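Handout 4: Trying out grippers in the simulator
Last updated June 11, 2024

I get asked every term why we start with simulated arms when there are real ones down the hall. Mostly it's because I like you all and I want you to crash things cheaply! Before you argue about which gripper is better, you need to know how to look at one, and that means getting used to more than one camera.

Some housekeeping first. The controllers we're comparing are called Skasik and Prarnik. Skasik is the simple one (you give it a target, it goes there, it stops). Prarnik plans both arms together and is a lot fussier about its settings file, so read the file before you run it, please. I set both to a control rate of 500 Hz for this unit and I'd like you to leave that alone until the December project.

1. The close-up view

Start here when you're working on one hand. You get the two fingers at the bottom and the table past them, and with the gripper open like this you can judge the gap and how each finger is shaped on the inside. What you lose is nearly everything else, so don't try to plan a reach from this view. I've done it, and I put an elbow straight through the other arm.

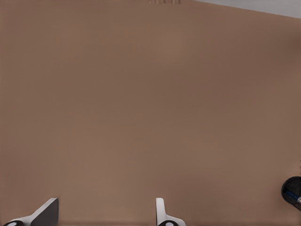
2. The overhead view

Now switch to the camera over the table. I use it for anything with two arms, and I keep it open in a second window even when I'm working close up. Fingers get small from up here, but you can follow the links all the way back to the bases, and that's where most of your collisions are going to come from.

My favorite exercise for this view is to give each hand a different kind of thing to hold. A marker is long and thin, so the fingers close almost all the way. Something small and round is much meaner, because a little error in where you grab it and it wants to squirt out sideways.

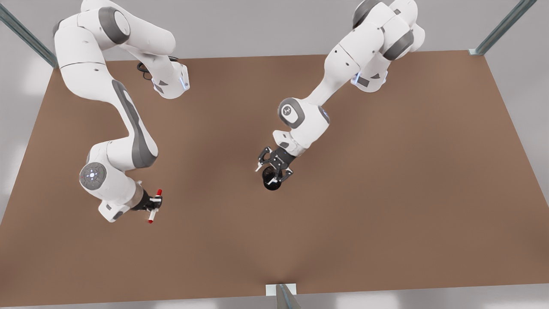
Once you've got both hands holding something, save the state and run it under each controller from that same starting point. My own batch had 937 runs with Skasik and 1126 with Prarnik, which is lopsided (I left one going over lunch), so compare rates and leave the raw totals out of it. Write down the finger force you used every time, even if you didn't change it.

For next class, read the Zieliński notes on contact settings and bring 2 plots from your own runs, one per controller.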